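How to Get Marks Off a White Tabletop Without Wrecking the Finish

I have read a lot of cleaning advice over the years and most of it seems to have been written by people who never had to live with the table afterward. Baking soda fixes everything, apparently. So does toothpaste. So does a mix of vinegar and baking soda, which fizzes nicely and then leaves you with slightly salty water.

What follows is the order I work in now. It is slow and a bit dull. I have kept a notebook on this since June, when I ruined a perfectly decent desk with a melamine sponge, so at least some of it comes from trying things.

Before you start

Find out what the surface is. A painted top, a laminate top and a lacquered top all look the same from across the room and they don't behave the same at all. Check under the edge or inside a drawer opening for bare material. If you see a thin layer glued over chipboard, treat it as laminate. If the white has brush marks or a soft edge where it wraps under, treat it as paint. If you can't tell, treat it as paint, which is the fussy one.

You will need:

Two soft cotton cloths, washed, no fabric softener
Plain dish soap
Warm water
A white pencil eraser
Rubbing alcohol
A desk lamp you can move around

Step 1. Look at it from the side

Turn off the ceiling light and set the lamp low at one end of the table. Half the "stains" people write in about are shadows, dents or dull patches. A dent is not going to wash off. A dull patch usually means somebody scrubbed there already, and more scrubbing will make it bigger.

Step 2. Soap and water first

A few drops of dish soap in a bowl of warm water. Wring the cloth out until it stops dripping, wipe, then go over it with the second cloth, damp with clean water. Dry it.

I know this sounds like an insult. Do it anyway. I went through my notes and of 7 tables I had been ready to attack with something stronger, 5 came clean at this step. That's a tiny number of tables and I wouldn't call it science, but it's more testing than I suspect went into the toothpaste tip.

Step 3. The eraser

For pencil, scuffs and those little gray specks that seem to come from nowhere, use a white eraser with light pressure. Not the pink kind – those can leave a smear of their own. Brush the crumbs off with a dry hand, don't wipe them around with a wet cloth.

Stop after ten strokes or so and look. If nothing has changed, it won't change on stroke fifty either.

Step 4. Alcohol, with some suspicion

Ink and marker often need alcohol. Test it underneath or at the back corner first. Put a little on the cloth, never straight on the table, press for a few seconds and lift. If white comes off on the cloth, you are dissolving paint. Stop there and live with the mark.

On laminate I have had good luck with ballpoint and almost none with permanent marker older than a week.

What about the sprays?

I bought two. The Genwood surface restorer left a pleasant shine that was gone by the next evening, and the spot I'd tried it on looked exactly as it had before. Clusudico makes a cream cleaner that did lift a coffee ring, although it's gritty between the fingers and I wouldn't put it on anything glossy. The label says it's safe for all finishes. Labels say that.

Melamine sponges are the ones I'd warn you off. They work because they are very fine sandpaper. On a matte top they leave a shiny patch, on a shiny top they leave a matte one, and neither goes back.

Yellowing

If the whole top has gone yellow, put the cleaning things away. Sun and age change the finish itself, and I haven't found a wipe-on product that reverses it. You can repaint, you can cover it, or you can move the table somewhere darker and stop looking at it so hard.

Keeping it clean

Wipe it down with a damp cloth at the end of the day. Put something under hot mugs. Skip the wax on matte surfaces – it goes patchy and grabs dust.
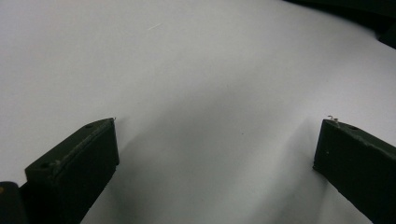
Can I use bleach on a white laminate table?

I wouldn't. It can dull the surface and get into the seams, and for most marks soap and water will do as much good with less risk.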